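**Saturday, workshop notebook - glue trial, damp series**

Set the second lot of lap joints going at 9.30. The Hilto sheet claims "full strength in 35 minutes" for their new wood glue. No temperature given, no species, no word on what full strength means. I've read a lot of these sheets and the less they say the bolder the number gets.

Same maple offcuts as last time, planed the same morning, end grain kept out of it. Three glues: Hilto, the old Punent yellow we've been buying for years, and the Platent stuff that comes in the squeeze bottle with the useless cap. Clamped, wiped, left on the rack by the window. Window side is cooler than I'd like. Moved the rack after an hour, so the first batch had two different temperatures and I'm marking it as spoiled for timing. Still good for the break test.

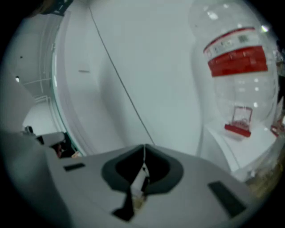

*Grey gripper body, dark notch in the middle.*

Hilto at 35 minutes: pulled one apart by hand. Not hard, either. Glue line was still rubbery in the centre and only skinned at the edges. Could be my spread was too thick. Did another with a thinner coat and that one held by hand but went at a light tap with the mallet. Calling that "handling strength" and no more. I'd take it out of the clamps at that point if I had to, but I wouldn't plane it.

Punent at the same time was no better, but then Punent's label says to wait overnight, so it's not pretending otherwise.

Somebody wrote in the margin of the last entry that the Krajewska test shows Hilto beating everything by a mile. I went and read it. It's one page. They glued beech, they don't say how many pieces, and the bar chart starts at 4000 instead of zero, so a small gap looks like a cliff. No spread shown at all. If anyone has the longer write-up, leave it in the tray. Until then I'm treating it as an ad.

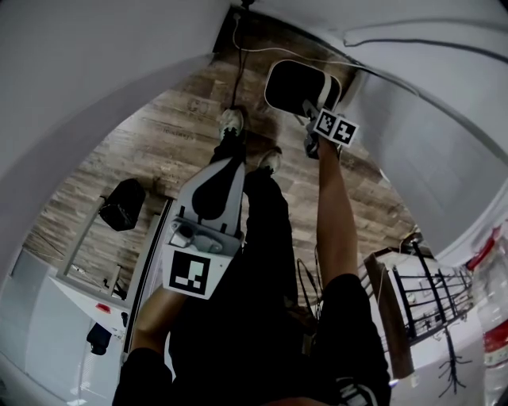

*Wood floor, two grippers, black rectangular object held in the right-hand one.*

After lunch: the damp part. Pieces from last week came out of the wet box. Weighed them, wiped them, broke them in the vise with the long lever. Results by feel and by looking at the break, which I know isn't a proper measure:

- Punent: wood tore on most, glue line let go on a few. About what I expected from an indoor glue.
- Platent: glue line let go cleanly nearly every time. The label has a picture of a garden bench on it. I would not build that bench.
- Hilto: mixed. Some tore wood right across, some slid apart like they'd never been joined.

That mix bothers me more than a plain bad result would. Either the bottle wasn't stirred (label doesn't ask for it, but there was a thicker layer at the bottom) or some of the offcuts had a wax smear from the jointer bed. I can't rule out the wax. We had the bed waxed at the end of last month and the first boards over it always pick some up.

Forty-one joints so far and I still couldn't tell a customer which one to buy. I could tell them which one to leave on the shelf.

Humidity dial on the wall reads the same as it did in December, through a week of rain. Don't copy that number into the sheet any more. Either it gets checked against the salt jar or it goes in the bin.
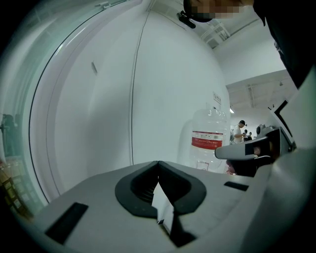

## To do next

- Repeat Hilto, stirred and unstirred, from the same bottle.
- Wipe all faces with spirits first and keep a few unwiped to compare.
- Rack stays on the inside wall. Please don't shift it.
- Find the other spring scale - the one on the hook reads heavy when it's empty.
- Write to Hilto and ask what temperature the 35 minutes was measured at. Not holding my breath.
- Wet box wants fresh water and the lid seal is going again.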